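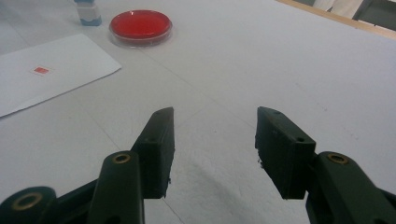

Stumier jaws, wide open, brass rings at the pivots, with the red dish on the far side of the table.

Stumier hand-held grippers (pair), bought from Cruzado, used for almost five months

I've put off writing this one as I kept changing my mind about the score. We've had the pair at Arodance since April, they get used most working days, and I'm the person who sets them up in the morning and puts them right when they go wonky. So this is a review from the spanner end of things, and if you want to know how good the recordings look once they reach the software people you'll have to find somebody else!

For anyone shopping around: you get two grippers, left and right, each with a mounting plate on top and a cable out of the back. You hold one in each hand and do the job as the robot would, jaws and all. Ours spend most of their lives on dish work at the moment, picking up, turning, putting down, sliding things about next to a bit of paper. It's light work. You'd think nothing would wear out, and I did think that for the first month.

Out of the box

Packing was good, instructions were not. The booklet that came with ours has one page on assembly and it's for the older plate, so the holes don't match the drawing. Leonora Rivera, who had used a pair before she came to us, sat down with me and we had both of them together by lunch. On my own I'd have been at it until tea time. The trick (not in the booklet) is to leave all the finger screws loose until both jaw blocks are on, close the jaws gently on a scrap of card, and then nip everything up a little at a time, going from side to side. If you tighten one finger fully and then start on the other, the tips meet at a slant and you'll spend the afternoon wondering why a dish keeps swivelling.

The screws are tiny and the blocks are plastic, so go easy. I stripped a hole on day two with the driver from my own drawer, which has a nice fat handle and far too much leverage. The little L-shaped key in the box is horrible to hold and is the right tool.

The joints

This is the bit I like best. The link arms turn on brass inserts, and they've been lovely. Smooth from the start, hardly any slop now, and I haven't had to replace one. I wipe round them with a dry cotton bud at the end of the day and that's it. No oil! I did oil the left one early on, a single drop, and it collected every bit of fluff in the building and went stiff within the week. Randi Strand stripped it down, cleaned it and handed it back to me in a sandwich bag with "NO" written on it. Fair enough.

If you do take a joint apart, lay the bits out on paper in the order they came off. The washers look the same on both sides and they aren't, the thinner one goes on the inside. Put them in backwards and the jaw still opens and closes, only it catches near the end of its travel, and you feel it more as a click than a drag.

The jaw blocks

Less keen here. The edges pick up scuffs sooner than I'd like and you get little pale specks stuck along the bottom of the pads. A soft toothbrush shifts some of them. The scuffs you have to live with, or change the block, and a bag of spares from Cruzado cost me 61 pounds with postage, which made me suck my teeth a bit. They did come quickly, I'll give them that, and they fitted without any filing.

What I do now is look at the tips every morning before anything gets plugged in. Close them on card, hold them up to the window, look for daylight. If I can see a wedge of light I loosen that side and start again. Takes four minutes, less if I've had coffee.
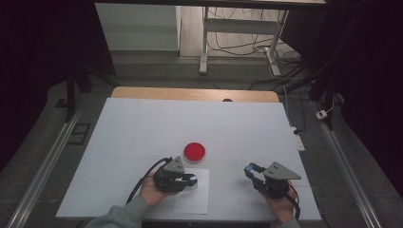
After the tips I do the plates, one at a time, with the gripper in the hand it belongs to. I waggle the plate with my thumb. There should be no movement whatever, and if there is, it's nearly always the rear screw. I've used a dab of the weak sort of thread lock on ours and they've stayed put since. Don't use the strong sort, or you'll be drilling.

Next come the pads. You can run these grippers bare or stick something soft at the tips, and we've tried all sorts. My advice is to cut the pad a touch smaller than the tip, as one that overhangs starts to peel from the corner and then it's stuck to your dish. Clean the old glue off properly before the new one goes on. I use a wooden coffee stirrer to scrape, having gouged a block with something sharper.

Cables

My biggest moan, and the reason this isn't getting full marks. The cable leaves the back of the gripper and wants to lie exactly where your wrist is going. On the right hand I've got used to letting it hang down past my hand. On the left it seems to want to go up and over whatever you do, and if it's too short it tugs just as you're setting something down. We bought longer ones from Wokalix (16 feet, more than you need, but the next size down was no good for the far end of our table) and they're a good deal floppier than the ones supplied. Much better! I'd have paid extra to have them in the box.

Whichever you use, leave a proper loop of slack at the gripper end. Ours had its first real breakdown when the left cable was strapped tight to the plate to keep it tidy. My idea, I'm afraid. It looked very smart and then it started cutting out whenever anyone turned a palm upwards. Randi opened the back, found the connector had been worked half out of its seat, pressed it home and made me cut the strap off. Nothing was broken, but it cost us a morning, most of it spent blaming the power supply.

One more on cables: check them with your fingers as well as your eyes. Run the whole length through your hand once a week. A kink that's starting to go feels like a soft spot long before you'd notice it by looking.

Comfort

Fine for me, a bit chunky for Leonora, who has smaller hands and finds the left one tips forward after a while with the plate on top. She takes a break between batches and shakes her arms out. Long sleeves are fine provided they're snug. A loose cuff gets in with the cable -- ask me how I know.

Help from the maker

I wrote to Stumier twice. The first time, over the stripped hole, I got a friendly reply the next morning and a drawing showing the right screw length. The second time, about the booklet having the wrong plate in it, I had a message saying it would be passed on. It may have been. The copy that came with our spares was the same as the first.

Would I buy them again

Yes, I think so, with the longer cables and a bag of spare blocks in the same order so you only pay postage once. They're easy to take apart, which matters more to me than how they look, and there's no bit of them I can't get at with the one nasty little key. I'm giving them 4 out of 5. If they sort the booklet out and put a decent lead in the box I'll come back and change it.

Edit: somebody asked in the comments what card I use for the tip check. It's the back of a cereal packet. Anything thin and stiff will do, so long as you use the same bit each time, and I keep mine in the lid of the box with the key.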